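Speaker notes: Moving a Break Room Without Losing Your Friends
Saturday session, Beltcombe

Opening (slow down, I always rush this bit)

Hi everyone! I'm the person who got handed the office move at Mekdale, mostly by being out sick the day it was discussed. We had 257 people going from one old building to one slightly less old building, and I figured the desks would be the hard part. Nope. It was the coffee, the mugs, the snack shelf, all the little stuff people feel strongly about.

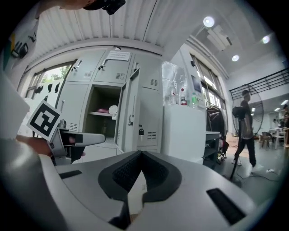 Ask for a show of hands: who's been through a move? Then tell the Radek story. He labeled all his boxes "Radek, misc." and spent a week opening every one of them looking for a phone charger (he said I could tell this, he's over it).

Talk about the budget. We had 2000 dollars for everything shared, and I'd spent 933 before I'd even asked people what they used. Don't do that! Ghada ran a quick survey after that and what people wanted was smaller and cheaper than my list. They wanted a spot for their own stuff with a door on it, and they wanted to know where the coffee was. 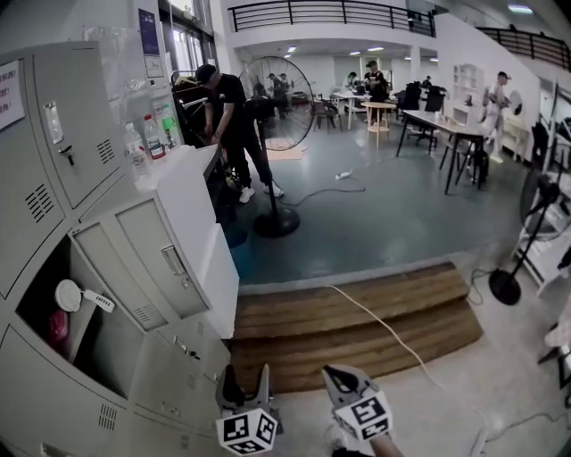
Labels and keys (two minutes, no more)

Label the thing and label the place it goes. Big letters. Inês tried color codes at Pranby and people kept asking her what green meant. For keys, write down who has which one before you hand out the first one. I did it after, from memory, and I was wrong a lot.

Pause here for water.
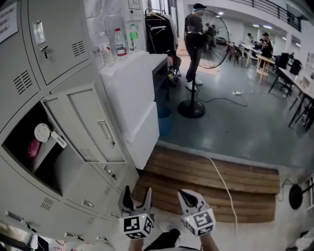 What do you do with food and mugs that no one claims?
Put them all on one table for a week with a note saying when they go, then donate what's sealed and toss the rest.

If there's time, do the fridge story. If Arwel is waving at me from the back, skip it and go straight to thanks.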